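Sunday Night Company, October 2022
What we watched: Pliltwood, "The Lamp Room"
by Katalin Bakos

Well, friends, I have watched it twice now, once with the lights on and once with them off, and I still can't decide whether I'm pleased or cross. If you haven't caught up with Pliltwood, put this letter aside and come back when you have, because I'm going to talk about all of it, including the last two minutes, and I would feel terrible if I spoiled them for you.

For those who joined us over the summer (welcome, and thank you for the kind letters about the soup recipe), Pliltwood is the one with the drowned village. Inspector Quinlan has been sent to the town of Tritham to find a missing surveyor, and she has been there five episodes without finding him, though she has found a great many other things, most of them under the reservoir. Her landlord and sometime helper is Mr. Harari, who used to teach school and who knows more about the old village than a man his age has any right to. I've been saying since the second episode that Harari was born there. My sister says the dates don't work. I'll come back to that, because I have something to say to my sister.

"The Lamp Room" opens right where we left off, with Quinlan standing at the top of the stairs holding the wet ledger and Harari at the bottom telling her she ought to put it back. I had been worried they would skip over this, the way they skipped the argument at the chapel, where we spent a whole week wondering what she would say to him and then she was simply eating toast. But no, we get the whole quarrel, and it's a lovely piece of writing. She calls him a coward. He says he has been one for almost 30 years and has gotten rather good at it. Then the two of them sit down on the stairs, a few steps apart, and she reads him the first page in a flat, tired voice as if it were a grocery list, and it's all names.

I could have watched that for an hour. They gave us perhaps as long as it takes to boil an egg.

After that we're back to the waterworks plot, and here I have to confess my patience has been wearing thin. I know a lot of you love the engineer. I've had letters! He has nice eyes and he is good to his dog. But every time the story gets going in that boarding house, off we go to the pump station so he can look at a gauge and frown at it. This week he frowned at it three separate times, and on the third the needle moved backward, which I suppose was meant to frighten us. It would have frightened me a good deal more if I had ever been told what the gauge was for.

What did frighten me was the telephone. I'm going to be a little long about this (when am I not), but it is the best thing they've done all season. Quinlan calls her office in the city to ask about the names in the ledger, and the clerk on the other end is friendly and slow, and you can hear him turning over papers. He reads the names back to her one at a time. She ticks them off in pencil. And then he goes on reading. She has come to the bottom of her page, and he's still going, in that same pleasant voice, and you see her look at the ledger and then at the phone, and very slowly she turns to page 157, and there they are. He is reading from the same book. No music at all. She hangs up and goes to the kitchen and runs herself a glass of water, and then she looks at the water and pours it out.

I said a word out loud at that point which I won't put in the newsletter. 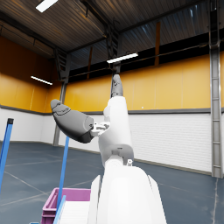
Robot arm in a warehouse hall, computer rendering.

Now, the lamp room itself. We'd all been guessing. A number of you wrote in to say it would turn out to be part of the old mine, and I thought that was very sensible, seeing as a lamp room is a thing that mines have. My own guess was the lighthouse, and I'm aware there isn't a lighthouse. It's in the school. Behind the coat pegs in Harari's old classroom there's a narrow door, painted over, and behind that is a closet where every family in the drowned village left a lamp on the night they moved out. Each lamp has a paper tag on a string. Quinlan goes along the shelf reading the tags, and they match the ledger until she gets to the last one, which is hers. First name, last name, and the date she arrived in Tritham.

I'll be honest with you about my feelings here. The first time through, I got goose bumps all the way up to my ears. The second time through, I started asking questions. Who wrote the tag? If the village wants her, and it does seem as though it wants her, why go to all the bother of the missing surveyor? It could have sent a letter. And if Harari knew the closet was there, he has let her walk past that school every single morning while he made her coffee and told her stories about the old brass band. Either he has been lying to her since the first episode or he painted over that door and truly made himself forget it. I lean toward the forgetting. I think it's kinder to him, and it fits with the way he kept touching the wall with the flat of his hand, as if he were checking whether it was warm.

My sister thinks he's a villain. She has thought so from the start, on the grounds that he wears his scarf indoors. So we come to the business of the dates. She says that if the valley was flooded when the show says it was, Harari would have been in his twenties, and somebody in Tritham would remember him coming up out of it with a suitcase. But look at the tag beside Quinlan's! The camera goes by it quickly, so have your thumb on the button. It has the number 745 on it and no name. Every other lamp has a family name, and this one has only a number, and a number is what was on the key Harari threw in the reservoir back in the second episode. I couldn't read the key properly at the time, and I've gone back and I still can't, but it starts with a seven and I am prepared to be stubborn. He's from there. He left a lamp. He just didn't want anyone to know which family he belonged to.

(She read this over my shoulder and says the key could start with a one. We're not speaking until supper.)

As for the ending, I've gone back and forth. Quinlan takes her lamp off the shelf and lights it, although Harari begs her not to, and the old man's voice cracks so badly on her name that I had to look at my knitting. Then we cut to the reservoir at night, and way down in the black water a window lights up. Just the one. Then the engineer, on the bank with his dog, takes off his hat. That's where they leave it.

It's beautiful, I'll give them that, and I don't know what it means. My worry is that they don't either. I've been let down before by shows that put lights at the bottom of things and never got around to saying who lit them, and I still carry a grudge about the one with the train. But the hat is what gives me hope. You don't take your hat off to something you're seeing for the first time. He knew, and if he knew, then all that frowning at the gauge was going somewhere, and I may owe him and his nice eyes an apology.

A few odds and ends before I let you go. The green coat is back, and it's been mended at the elbow, so somebody in the costume department is paying attention. The brass band tune that Harari hums on the stairs is the same one the clerk is whistling when he first picks up the telephone; I missed it completely the first time. And please, whoever is in charge of the sound, turn up the talking and turn down the rain. I had to put the captions on for the whole scene at the school, and the captions said "rain" eleven times.

Next week's is called "A Place at Table," and in the preview there's a shot of Quinlan setting out plates with nobody sitting down. Send me your theories by Friday if you'd like them in the next letter, and keep them shorter than mine. I'll print the scarf people and the suitcase people side by side and you can fight it out among yourselves.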